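Category: Home Helpers > Tabletop Cleanup > Grippers & Training Kits

Stalo Tabletop Kit – can it clear the table yet?

I get this question more than any other, so it's going at the top of the page. You buy a pair of Stalo hand grippers, you show the software how you tidy up after a snack, and one day an arm does it for you. How close is that day? Closer than when I started selling these, and still not close enough for me to throw out my dish towel.

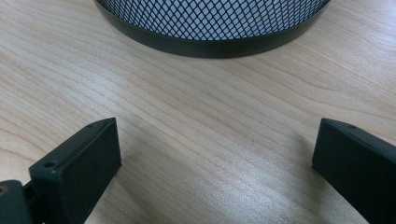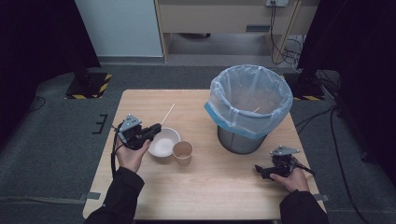
Clearing-up job with the two-gripper set. Bowl, cup and wooden stick are in the second picture; the mesh of the bin shows best in the first.

Picking up trash sounds like the easiest chore in the house, right? I thought so too! Then I tried doing it with two plastic fingers on each side in place of my own hands, and wow, you learn a lot about paper goods. A paper bowl gives when you squeeze it. A little cup tips over if you come at it from the wrong side. And a thin stick is just mean – you have to get the jaws down almost flat to the table and close them at exactly the right spot, or it rolls away from you.

What I can tell you from my own shop is this. After 300 demonstrations, the Flomden arm I keep on the back bench gets a cup into a bin most of the time. Bowls are nearly as good. Sticks, forks and anything skinny are where it falls apart, and I've watched it pinch at bare wood over and over like it really believed something was there. Put a bag in the bin and things get harder again, because the liner moves and catches on the fingers on the way out.

So no, I won't tell you it does chores. I'll tell you it does part of one chore, slowly, on a table you've set up nicely. If that sounds like fun to you (it does to me, I've lost whole evenings to it) then you're my kind of customer.

What's in the box

2 hand grippers, left and right
5 pairs of spare fingers
Cables for both sides
Printed setup sheet
32 practice tasks, sorted easy to hard, from single cups up to mixed piles

The Rena software comes as a download and handles the recordings. It's pretty friendly, although the first sync between left and right took me a couple of tries. You'll want a table with some elbow room and a light, plain top if you have one. My dark tabletop at home gave me nothing but trouble with black fingers against it.

Will it work with my arm?

Flomden arms, yes, straight away. The Lie arm works too, but you need the adapter plate, sold separately, and the fingers sit a bit lower once it's on. Go slow the first few runs or you'll scrape your table. I have the scratches to prove it. For anything else, write to me before you order and tell me what you've got.

Shipping and returns

Kits go out in the order they come in. The next batch is due in August, and spare fingers are in stock now. Unused kits can come back for a full refund. Worn fingers can't, sorry.

Page updated 2018-07-13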